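What the Zendadora Team Is Learning

I have gone to four of the robotics club's open evenings now, and I still can't say what I'm supposed to be impressed by. The students are bright and they work hard. That was never my complaint. My complaint is with the task, which is to get two robot arms to deal with a flat white strip on a teal table, and which the club has been at since January.

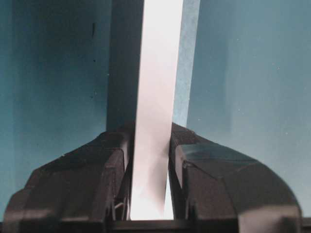 The club spent 1599 dollars on parts this year, and the parents were asked to raise another 700 for the trip to the Landbridge meet. For that money I'd want somebody to tell me what a sixteen-year-old can do in May that she couldn't do before. When I asked, I was told "persistence." You can learn persistence from a clarinet.

The judges at Landbridge give up to 500 points, and 200 of those are for the notebook. So the kids write a lot about the arms. I read some of it. Much of it was copied out of the Revido kit manual, with the verbs changed, and the parts that weren't copied were the best pages by far: why a setting was dropped, who argued for keeping it, what they would try on Monday. I would give all 500 points to those pages.
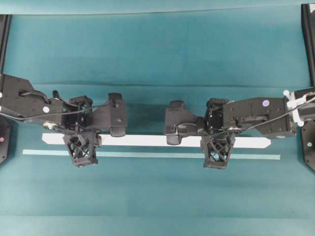

Thanasis Balaskas wrote to me after an earlier version of this went around, and his view is that I have picked the wrong target. A dull task is the right one for beginners, he says, and a flashier one would only hide how little they understood. He also thinks the clarinet remark was cheap.

Maybe it was. I accept the point about dull tasks, provided the students get to say when they're done with one. As far as I can tell the task came with the kit, and so did the schedule.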